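5. Preparar el procesador antes de la práctica con el brazo

Si habéis llegado hasta aquí ya tenéis el brazo calibrado y la pinza respondiendo al mando, así que enhorabuena, lo más pesado ha quedado atrás. En esta sección vamos a colocar el equipo de prácticas del club Skamisura para que el brazo Zotavier pueda trabajar sobre el zócalo. Leedla entera una vez antes de tocar nada, por favor, y luego volved al paso 1 con calma.

1. Apagad el ordenador, desenchufad el cable de la pared y mantened pulsado el botón de encendido unos segundos.

2. Poneos la pulsera antiestática y enganchad la pinza de cocodrilo a una parte metálica sin pintar del chasis.

3. Retirad el disipador siguiendo la hoja de Concetta Messina (está en la carpeta verde, detrás de los planos de la base). Si notáis resistencia, giradlo un poquito a un lado y a otro, sin tirar hacia arriba.

4. Soltad la palanca de carga y levantad el marco de retención. Dejad el procesador en su sitio por ahora.

5. Seleccionad el programa 6 en el mando y bajad la velocidad a 400 pasos por segundo. El valor de fábrica es 2000, que para mover piezas de espuma va de maravilla, pero cerca de una placa base es una temeridad.

6. Acercad la pinza despacio y deteneos cuando las puntas de los dedos queden justo delante del zócalo.
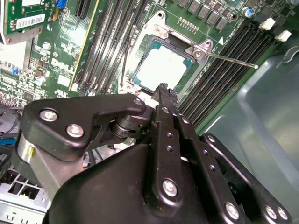

Figura 5.1. Pinza junto al zócalo, con el marco levantado y pasta térmica en el procesador.

Antes de seguir, mirad bien por dónde pasa la palanca de carga. Abierta, se extiende en diagonal sobre las ranuras de memoria, y un giro brusco de la muñeca puede engancharla. Noura Mahasneh dibujó en la pizarra una trayectoria de entrada muy cómoda — copiadla en el cuaderno, que os servirá también para la sección 7.

PRECAUCIÓN: no cerréis nunca la pinza sobre el marco de retención. Si el brazo se mueve de forma inesperada, pulsad la parada de emergencia y no intentéis sujetarlo con la mano.

Nota: la pasta térmica mancha muchísimo. Limpiadla con alcohol isopropílico y un paño sin pelusa, siempre con el brazo en reposo.

7. Guardad la posición con el nombre de vuestro equipo y anotadla en la ficha de octubre.

Si aparece el código 3737, reiniciad el mando y repetid desde el paso 5. Si vuelve a salir, avisad a Remo Bellini.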